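Progress report, Taselari project – April
Prepared by Liette Charbonneau

The work on sorting wrapped sweets continues well. We now have 520 finished rounds of the 900 agreed in the plan. The sweets are mixed in one pile, and each one must go into a tray.
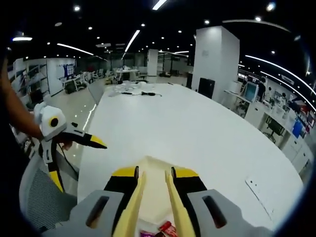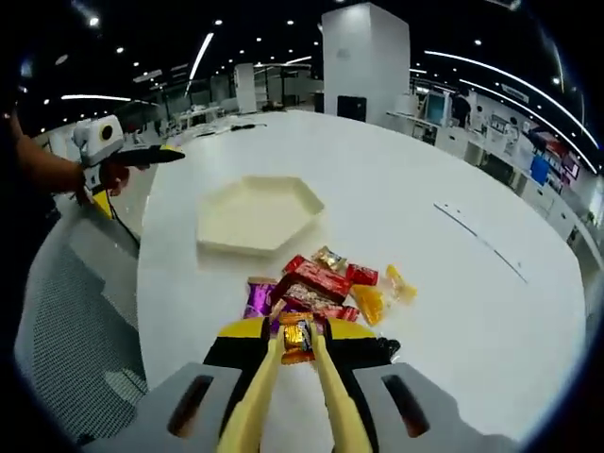
The long white table, with wrapped sweets on it

Foil wrappers are still the slowest part – they slip easily. For May we ask to keep the same budget, and I will send the costs for new trays by Sunday.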